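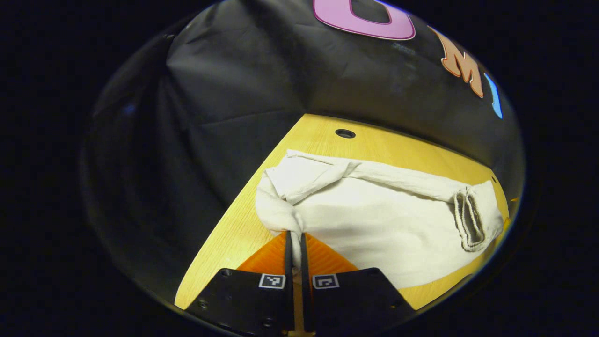 Narnora Charity Walk Results and Registration Data

Contents

This package holds registration and finish records for the Narnora charity walk, held each October on the lake path between Larmont and the Dremidach picnic grounds. It covers the two most recent walks. Gizella Szalai exported the files from the sign-up system, and Ivone Tavares cleaned them.

Files

registrations.csv has one row per person, 1754 rows in all
finishes.csv has one row per bib scanned at the finish
teams.csv lists team names and captains' bib numbers
routes.txt describes the short and long courses

Fields in registrations.csv

bib: number printed on the bib. Bibs from 1000 up are for the long course.
year_code: A for the earlier walk, B for the later one
age_group: child, adult or senior, as picked on the form
team_id: blank if the person signed up alone
shirt: size requested, which may differ from the size handed out
meal: yes or no for the lunch after the walk

Names, emails, phone numbers and street addresses have been removed. Team names were kept unless they included a family name, in which case they read "Team" plus the team_id.

Known problems

The finish scanner went down for part of the morning in year A. Over 400 walkers have no finish time as a result. Those fields are blank and should not be read as people who dropped out.

Families who signed up on one form were split into separate rows by hand. The age group for the second parent was sometimes missing and was filled in as adult.

The long course was rerouted in year B around the Krawczyk Bridge repairs. Times for the two years should not be compared.

Strollers and dogs were not recorded.

Use

Free to use for planning other community walks and for classroom work. Please credit the Narnora walk. Do not try to match bib numbers to photos or to posted team lists.

Corrections go to Ivone Tavares. Include the file name, the year code and the bib number. Fixes are added when the next walk's records are loaded.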